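Workshop > Sorting & Kitting > Small parts
Guides Tools Parts Forum About

How I lay out parts before a build

I used to work straight out of the bags, and I lost so many little wired parts that way! Now I start with four bins, two per side, and a steel tray in the middle. Round red boards get their own bin.

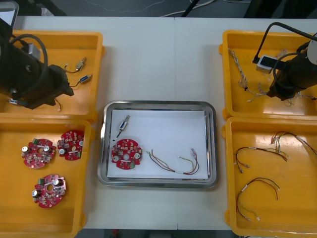
Does the bin color matter?
Any color is fine, just pick one that your parts show up against.

Next, put one kit's worth in the tray (mine gets a sheet of white paper first, so small stuff shows up). 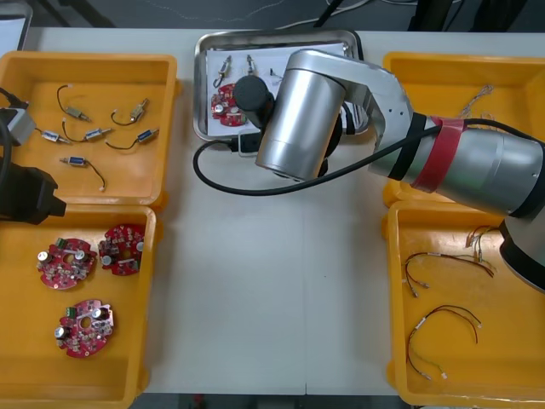 Wires last

Lay each part down with its lead pointing away from its neighbor – I allow up to 30 minutes for a big batch, tea included. The boards can wait in their bin until the leads are sorted.
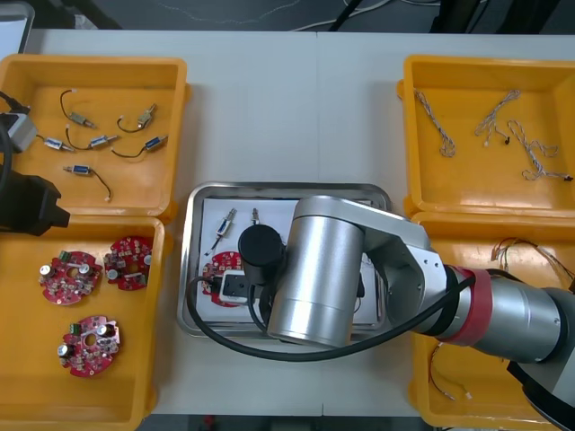
Borghild Sjöberg: I coil each lead around two fingers before it goes in the bin, and I haven't had a tangle since October.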